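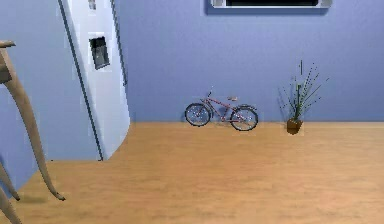
Pale blue wall, wood floor, bike and a plant

Kulbridge Homeowners Board > Taxes and Town Hall > Vacancy fee vote: where does everybody land?

porchlight_gk
OK, I read the whole draft ordinance last night and I have not been this excited about a town document in years! For anyone who missed it, the council wants to charge a yearly fee on houses and condos that sit empty more than half the year. The flat fee is $2,010 per unit and the money would go into a repair loan fund for people who live in town full time. First reading is in October.

I know a lot of you are going to hate it. I'm for it, and I'd love to hear the other side before I go up to the microphone and embarrass myself. (My name is on the speaker list already, Glykeria Karamanlidis, so no backing out now.)

Main things I pulled out of the draft:

The fee applies if a unit is lived in less than 183 days in a calendar year.
You send in a one-page form each spring saying who lives there.
Units under a building permit are exempt for one year, and you can ask for one more.
Estates get 18 months.

duplexdan
I own a two-family on Hoani Street, and I'm against it, but thank you for posting the actual rules. Half the people on the other thread think it's a tax on spare bedrooms.

My trouble is the permit exemption. My upstairs was empty for 14 months and I was trying to rent it the whole time! The first contractor walked, then the inspector wanted a second set of stairs drawings. Under this thing I'd be fine as long as the permit was open, but mine lapsed while I was looking for a new contractor. So I'd have paid two grand for the pleasure.

porchlight_gk
Ooh, good catch. I went back and looked, and it says "active permit," so a lapsed one wouldn't count. That should be fixed. Would you be OK with it if they wrote in a grace period?

duplexdan
Less mad. Still against.

Mill_Row_Mary
For it, for it, for it! We have 3,641 housing units in town according to the draft and 800 of them are on the "likely vacant" list. Walk down my end of Mill Row after supper in February and you can tell which ones. I like my summer neighbors, they're lovely and they bring good tomatoes, but I'd like a few year-round ones too.

gradebook77
Careful with that 800. The list was made from water bills. Anybody under a certain usage went on it. My mother-in-law is on it and she lives there every single day of the year. She just doesn't use much water.

Mill_Row_Mary
Ha! Fair enough. I didn't know it was water bills. Where does it say that?

gradebook77
Appendix B, second page, in the small type under the table. They call it a screening list, so nobody gets billed straight off it, you get a letter first. But then the owner has to prove they live there. She'd need two documents from a list of six, and she doesn't drive and the electric is in my wife's name.

porchlight_gk
Adding that to my notes. I do think a letter is a reasonable first step, but two documents is a lot to ask of somebody in their eighties. A signed statement from a neighbor ought to count for one of them.

cluritz_corner
Long-time reader, I have a condo in the Cluritz building and I'm one of the dreaded part-timers. We're here 20 weeks a year. I already pay full property tax, and I don't have kids in the schools or use the library much. I'd be more willing if the fee went by value. A studio and a lake house pay the same under this draft. How is that fair?

Mill_Row_Mary
I'm on your side on that one! A flat fee is lazy.

duplexdan
They did flat because a percentage would probably count as a tax, and the state would have to sign off. My lawyer's take, and I paid for that hour so I'm sharing it.

porchlight_gk
That matches what the clerk told me at the counter. She said a fee they can pass on their own, but a percentage has to go up to the statehouse and could sit there for two sessions. So it's flat now, or value-based maybe someday. I'd take flat now with a break for small units. Say, half the fee under a certain square footage?

cluritz_corner
I could live with half. I wouldn't enjoy it.

tallpines
What about the loan fund? I haven't seen anyone talk about where the money goes. I put in for the old repair program and got told there were 32 households ahead of me, and that was for a roof. If this really fills the pot I'll be first in line to clap. But the draft says the fund "may" be used for repair loans. May!

gradebook77
Section 9 also lets them pay a vendor to run the registry out of the same money. Nuvano is named in the staff memo as the one they've been talking to. No price given. I'd want a cap on that before a dime of it goes to software.

porchlight_gk
Oh I missed that completely. You people are the best, this is exactly why I posted. So my list for the microphone is now: grace period on lapsed permits, easier proof for older owners, half fee for small units, change "may" to "shall" in the loan section, and a cap on registry costs. I get three minutes. I talk fast.

duplexdan
If they do all five I'll move from against to grumbling.

cluritz_corner
Same. Can part-timers speak, or is it residents only?

porchlight_gk
Property owners can speak too! Sign-up sheet closes at 4:30 the afternoon of the meeting, at the clerk's window or by phone. Please come, even if you're going to argue with me. Especially the square footage thing, that'll sound better from you.

tallpines
I'll be there. Does anyone know if the side lot is still torn up?

Mill_Row_Mary
Still torn up. Park behind the firehouse.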